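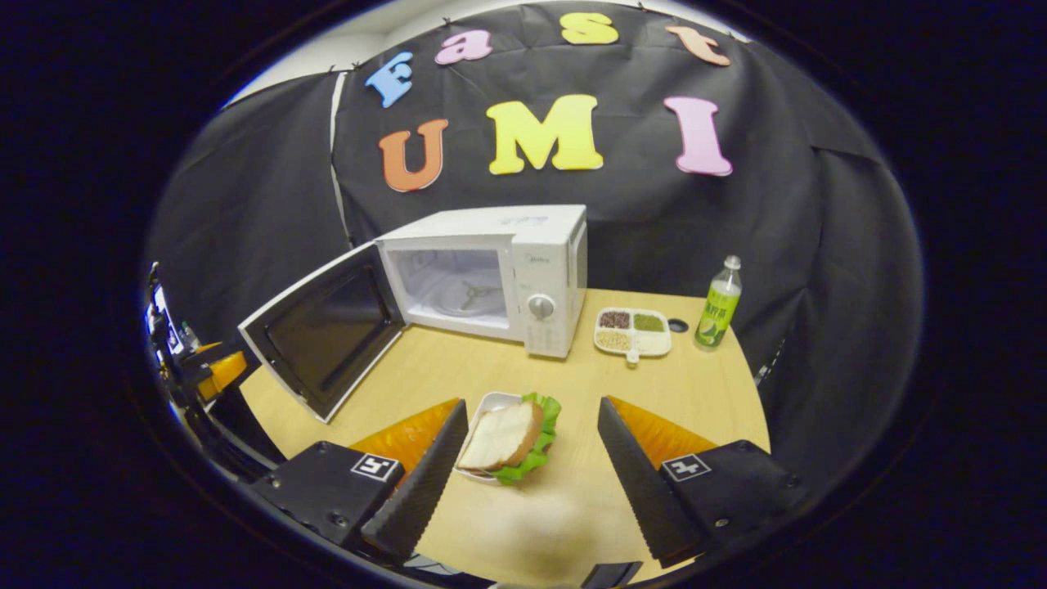 Who decides when a case count is reported as an outbreak?
The local health department makes that decision, using the definition set by its state. Our staff prepare the figures and the maps that support the decision, and the health officer signs it.

About the Brirkley Center for Outbreak Reporting

The Brirkley Center for Outbreak Reporting is a nonprofit organization that helps county and city health departments collect, check and publish information on infectious disease. We work mainly with small departments, many of which have a single person responsible for disease reporting alongside restaurant inspections, immunization records and other duties.

The Center does not treat patients, operate laboratories or issue public health orders. Those responsibilities remain with the departments, hospitals and physicians we serve.

Our History

The Center began as a shared office between three neighboring health departments that had been receiving the same laboratory reports in three different formats. A patient who lived in one county, worked in a second and was tested in a third could appear in all of their weekly totals. The departments agreed to pay jointly for one records desk, housed on the second floor of the old Brirkley post office, and to settle residency questions there before any number was released.

During the coronavirus pandemic the records desk was asked to take on contact tracing support, and its hours were extended to evenings and weekends. Reports arrived by fax, by telephone and, in one county, by hand delivery from the hospital. Much of what we now teach was written down in that period, in a binder that is still kept at the front desk and is still consulted.

The departments voted to establish the Center as an independent organization once the emergency staffing agreements ended. We now occupy the full second floor and part of the first.

What We Do

Case reporting. We receive laboratory and physician reports on behalf of participating departments, remove duplicates, confirm county of residence and return a clean list each business morning. In the last reporting year our staff reviewed 1,414 case reports that had been flagged for a conflict in address, test date or date of birth.

Event and gathering inquiries. When a group of cases appears to share a wedding, a rally, a church supper or a sporting event, we supply trained interviewers and a standard questionnaire. We report the number of people who say they attended. We do not state that an event caused an infection unless the department's own investigation has reached that finding, and we ask news organizations to observe the same distinction – attendance is one fact, and the place of infection is another.

Public notices. We draft plain-language notices for departments to review, correct and publish under their own name. Translation is available in Spanish and Portuguese, and other languages can be arranged on request.

Training. The Center holds a four-day course each August for new disease reporting staff. Topics include interview technique, privacy law, suppression of small numbers and the preparation of a weekly summary. Places are offered first to participating departments and then to tribal health programs and school nurses.

The Kendex Register

Participating departments file their reports through Kendex, a case register built and maintained by the Center. Kendex records each change made to a report, the name of the staff member who made it and the reason given. A department may see its own records in full and may see other departments' records only as weekly totals.

Kendex is provided without charge to departments serving fewer than 60,000 residents. Larger departments pay an annual fee, set each spring by the board.

Leadership and Staff

Sobia Pirzada is the Center's executive director. She previously managed communicable disease reporting for a county health department and supervised the records desk during its last year as a shared office. She is responsible to a board of nine directors. Six are appointed by the participating departments, and three are elected from the public at the annual meeting.

Staff are organized in three units: Records, Field Interviews and Publications. Interviewers complete a supervised period before they make calls alone, and all employees sign a confidentiality agreement that remains in force after they leave the Center.

Partnerships

The Center exchanges training materials with the Cernivholm Institute, whose staff have advised us on seasonal respiratory illness reports. The Assunção Fellowship places one graduate student in our Records unit each year. Fellows work under the same confidentiality rules as employees and do not have access to names or street addresses.

Funding and Independence

Our income comes from department fees, state contracts and private grants. We do not accept money from manufacturers of vaccines, tests or medicines, from political campaigns, or from organizers of events that may become the subject of an inquiry. Audited statements are available at the front desk and are mailed on request.

Corrections

Case counts change. A report may be withdrawn by the laboratory, moved to another county or found to concern a person already counted. When a published total is revised, the earlier total remains on the page with the date of the change – it is not removed. Requests for correction may be made by any member of the public and are answered in writing.

Contact

The Center is open Monday through Friday, except on state holidays. Residents with questions about their own test results should call their physician or county health department. Reporters should ask for the Publications unit.

Page last reviewed 2026-03-10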